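Flundodach Residents' Association
Minutes of the meeting held on 2022-02-05 in the reading room

Present: Evander Semple (chair), Lewis Rutherford, Ishbel Geddes, Senga Munro, Obsa Lencho (minutes)
Apologies: none received

1. Minutes of the last meeting
These were accepted with one correction. The bill from McIver was for the gutter, not for the roof.

2. Wallpaper for the reading room
Ishbel has brought back the sample book from Pallska. She prefers a pattern with large brown leaves on a pale ground. Lewis finds it too heavy for a north room and would like plain paint. After a long discussion it was voted, four to one, to take a leaf pattern for the long wall only.

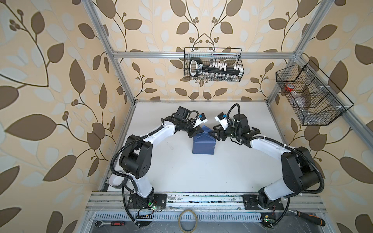

Brown and beige leaves with berries, on cream.

Senga asked if the paper can be wiped. Ishbel will write to Pallska about this.

3. Heating
The boiler stopped two times in January. Codis offers a repair with guarantee for five years. Evander thinks the price is high – 2,000 without the new valve – and will ask for a second offer from McIver. Until then the room stays closed after 9 in the evening.

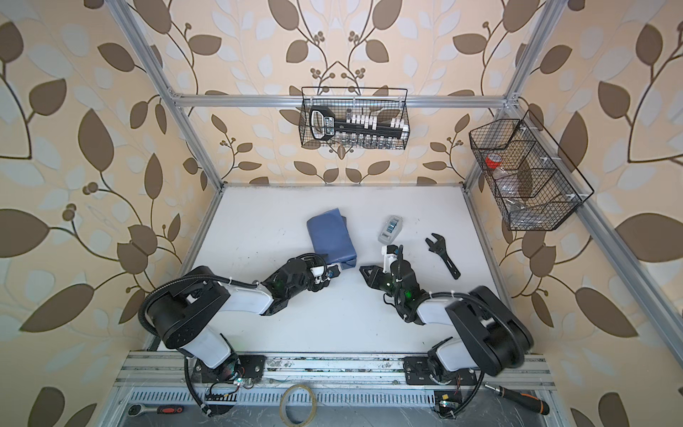 4. Summer fair
The fair will be in July, as before. Senga will again take care of the cake table. There are 13 requests for stalls already, and Obsa proposed to put the late ones along the lower path. Agreed. The question of music was left open, as Lewis and Ishbel could not agree on the hour when it must finish.

5. Library shelf
Many books are returned to the wrong place. Obsa will make new labels for the shelf. Senga has two boxes of novels to give, and she was thanked for them.
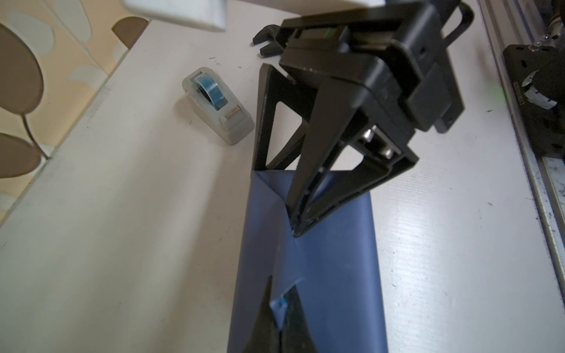
6. Other matters
The side gate does not close well. Lewis will look at the hinge.
Evander reminded the members that the keys must be signed for.

The next meeting will be announced on the board.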